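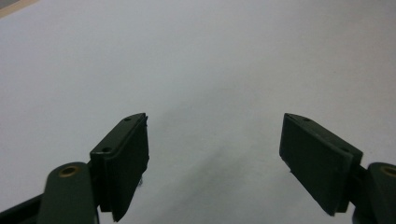
*Figure 3. A smooth, matte white surface.*

## 5. Preparing the projection surface

This section covers choosing and preparing a surface for the Amholm home projector. Complete it before you mount the projector or run the focus setup. If you are using the Kidanum pull-down screen, go directly to 5.4.

### 5.1 Choosing a surface

The projector works on a painted wall, a rigid panel or a screen. Look for the following:

- Flat across the full picture area, with no seams, hooks or switch plates
- White or very light gray
- Matte finish – gloss and satin paints reflect the lamp back at the viewers
- Smooth to the touch

Light texture, such as fine roller marks, is acceptable for films and television. It may make small text hard to read. Orange-peel and knockdown textures are not suitable unless they are skimmed first.

A strongly colored wall will tint the picture. The **Wall Color** setting in the Picture menu can correct for pale yellow, pale blue and beige. It cannot correct for dark colors.

### 5.2 Checking the surface

You will need a long straightedge, a flashlight, painter's tape and a soft cloth.

1. Mark the four corners of the picture area with small pieces of painter's tape. Use the size table inside the front cover to find the width and height for your room.
2. Hold the straightedge across the area horizontally, then vertically, then along both diagonals. Note any place where you can see a gap behind it.
3. Darken the room. Hold the flashlight close to the wall so that the beam runs along the surface, and move it slowly from one side to the other. Dents, nail pops and ridges will throw shadows.
4. Circle each defect lightly in pencil.
5. Turn on the lamps you normally use in the evening. Look for uneven light across the picture area and move or shade any lamp that causes it.

### 5.3 Repairing and painting

Skip this part if the wall passed every check in 5.2.

1. Cover the floor and move furniture away from the wall.
2. Fill dents and holes with a lightweight filler. Allow it to dry for the time given on the package.
3. Sand the filled spots until they are level with the wall, then wipe off the dust with a damp cloth.
4. Prime the whole picture area, including the parts you did not fill. Priming only the repairs leaves patches that show up in bright scenes.
5. Apply the first coat with a short-nap roller. Work from top to bottom and keep a wet edge.
6. Let the first coat dry, then apply a second coat in the same direction.
7. Wait until the paint is fully cured before you tape anything to it. Check the can for the curing time.

Any flat white interior paint can be used. Leemans Screen White is sold for this purpose and comes ready to roll, but it is not required.

> **CAUTION:** Sanding old paint can release lead dust. If the house is old or you do not know what is on the wall, have the paint tested before you sand.

> **CAUTION:** Keep the projector and its lens out of the room while you sand. Fine dust can enter the air intake and is not covered under the warranty.

### 5.4 Hanging the Kidanum screen

The screen housing must be fixed to studs or to solid masonry. Two people are needed for steps 3 and 4.

1. Locate the studs and mark their centers at the height of the housing.
2. Fix both brackets to the wall with the long screws from the hardware bag. Leave them slightly loose.
3. Lift the housing onto the brackets until both ends click.
4. Check the housing with a level, adjust the brackets and tighten the screws fully.
5. Pull the screen down by the center handle only. Stop when the black border at the top comes into view.
6. Leave the screen down overnight so that creases from shipping can relax.

> **WARNING:** Do not use the plastic wall anchors from other products in this range. They are not rated for the weight of the housing.

If the screen does not stay down, the spring lock is not engaged. Pull the handle down a little further and release it slowly. Adjusting the spring itself is a service task.

### 5.5 White screen test

1. Place the projector on a table facing the surface and turn it on. Allow the lamp to warm up.
2. Open **Menu > Setup > Test Patterns** and select **White**.
3. Set brightness to 33 and turn off Auto Contrast.
4. Stand at your normal seat. The white area should look even, with no bright spot in the middle and no visible lines.
5. Select **Grid**. Lines should be straight all the way to the corners. A bend in one place points to a bump or hollow in the wall – go back to 5.2.
6. Press **Exit**. Your earlier picture settings are restored.

### 5.6 Cleaning

Dust the surface with a dry microfiber cloth. For marks on a painted wall, use a cloth dampened with plain water and dab without rubbing, as rubbing can polish the paint and leave a shiny spot. Clean the Kidanum screen with Drultik screen wipes or a barely damp cloth, and let it dry before you roll it up.

Do not use window cleaner, alcohol or melamine sponges on either surface.

Continue with section 6, Mounting the projector.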